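The marble-look worktop, four months in

I was told that a glossy white surface would "open up" the back room. Jemero sells its slabs on that promise, and I paid 701 pounds to find out. The room is the same size as before.

It does look smart, I'll give it that. The beige and light brown veining is pleasant enough and the rounded front edge is kind to the forearms. But every overhead light you own will turn up in it as a white streak, and after an hour of small fiddly work I start to resent the shine. The Pluketel leaflet said matt surfaces were "dated". I wish I had gone dated.

Small silvery bits are the worst. Put one down on a glossy top under strip lights and good luck to you. I now keep mine in a little round clear jar, which cost next to nothing and has done more for my temper than the slab has. Bright green stuff is no trouble at all – you could find it from the doorway. 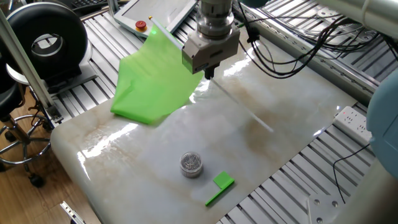
Would I buy it again?

Probably not. A friend swears by the Ugwu wipes for cutting glare, 200 to a tub, and I remain unconvinced that a wipe can do anything about a light bulb. I may try a plain grey mat in October and see whether I miss the veining. I doubt it.

Contact | © Jendetti Notes | Back to top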